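Checklist de segurança – bancada dos dois braços, oficina partilhada Mutach
Revisão antes de ligar, 14 de janeiro de 2024. Preenchido por Dagný Zoëga
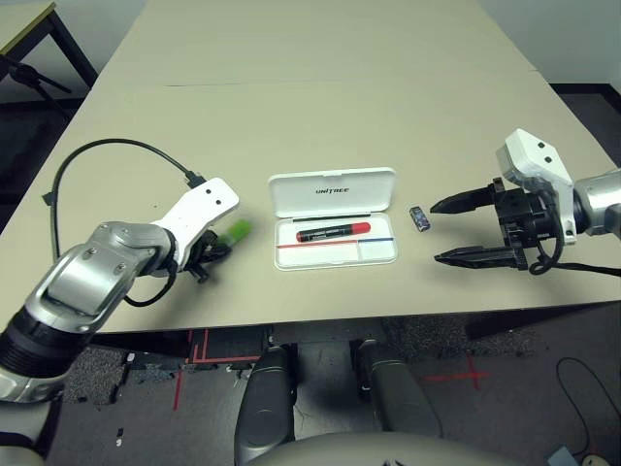 1. Mesa e emenda
Duas secções encostadas, sem degrau que se sinta com a mão. OK. Falta apertar os grampos por baixo – fica para mim.

2. Cabos
Cabo preto da garra esquerda faz arco por cima da mesa e entra na caixa branca por um conector pequeno. Puxei de leve, não saiu. Do lado direito há cabo enrolado por baixo da garra e a arrastar na mesa. NÃO OK. Prender com velcro antes do próximo teste.
Cabo no chão à direita: passar para trás da mesa, alguem ainda tropeça.

3. Garras
Abrem e fecham à mão sem prender. Folga no dedo de cima da direita, pouca. Ver outra vez em março.
Contador de ciclos: 3,944 na esquerda, 1,699 na direita (anotado do ecrã, formato do programa). Lubrificar as duas.

4. Peças de teste
Estojo branco aberto, marcador de tampa vermelha deitado lá dentro. Para começar chega. Nada de vidro, nada de lâminas na mesa.
Objecto azul fora do estojo, à direita – arrumar se não entrar no ensaio.

5. Chão
Fita vermelha das marcas: não descolar, a Muthoni Nzioka ainda usa para alinhar. Coisas pequenas caidas perto da mesa, apanhar.

6. Paragem de emergência
Testada duas vezes, cortou das duas. Botão ao alcance de quem está sentado. OK

7. Software
Perfil lento do Sirnero carregado, limite de força em 12 N. Não mexer sem avisar no grupo. Registo da sessão: 471.

8. Pessoas
Uma no botão, outra no portátil. Mãos fora da mesa com os motores ligados, mesmo "só um segundo".

Resultado: não ligar até fechar o ponto 2. O resto pode ser feito durante a semana.

Visto: M. Nzioka – confirmo, levo o velcro.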